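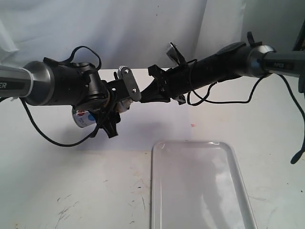
Frequently asked questions about our gripper comparison

Last updated 13 Oct 2024

Thank you for all the mail after the September write-up! Quite a few of you asked the same things in different words, so I've gathered them up here and tried to answer each one properly. If I've missed yours, write again and I'll add it.

Which grippers are you comparing?

Two at the moment, the Skiditz parallel and the Falcão two-finger. We had hoped to include one from Urkirbridge as well, but the adapter plate came with the wrong hole pattern and we're still waiting on the replacement. It will get its own page when it arrives, and I promise to run it through exactly the same routine as the others.

Why do you test with cans?

Well, partly out of habit, I'll admit. A small can is slippery, it rolls if you let it, and it dents in a way that tells you a lot about how hard you squeezed. We also use sponges, a bunch of keys and a paperback, and those results are in the second table. The can is simply the one people write to me about.

How many tries does each gripper get?

Each one does 100 picks per object, and then the can gets a longer run of 500, spread over several sessions so that we catch anything that drifts as the motors warm up. A pick counts if the object is lifted, held for 7 seconds and let go over the tray. If it lands on the rim and tips out, that's a miss, even when it breaks my heart a little.

Do you test handing things from one arm to the other?

We do, and it's my favorite part. One arm holds the can on its side and the other comes in with its jaws open to take it. What we're looking at is how much room the second gripper needs. The Falcão fingers can come in at a steep angle, and the Skiditz wants a straighter approach, so you have to plan the first grasp with the second one in mind. Leave more of the can sticking out than you think you need.

What about the cables?

Oh, the cables. Almost every message asks about them! We leave generous loops because a tight cable will tug at the wrist near the end of its turn, and you'll spend an afternoon blaming your calibration for it (I did). The trade-off is that a long loop can swing into whatever you're working on, so run the whole motion slowly once and watch the loops the entire way.

Which controller software are you running?

Mosodgate, on both arms, with the same speed limits on each. Ville Riihimäki wrote the script that starts the two sides together, and he has kindly agreed to share it once the comments are in English.

What does the Skiditz cost?

We paid 1699 dollars for the pair, before shipping. Prices do move around, so please ask the seller before you plan a budget on my word.

Does a white background matter?

It does for our cameras. A plain cloth and a pale table make the dark fingers easy to pick out, but a clear or white tray is harder on them, and glare on the lip has fooled our detector more than once. Moving the lamp farther back helped. Next I'd like to try a colored tray — if anyone has a favorite, tell me which one.

Can I send in an object for you to try?

Please do! Small, sturdy and not edible is best. Write first, and I'll send you the shipping address.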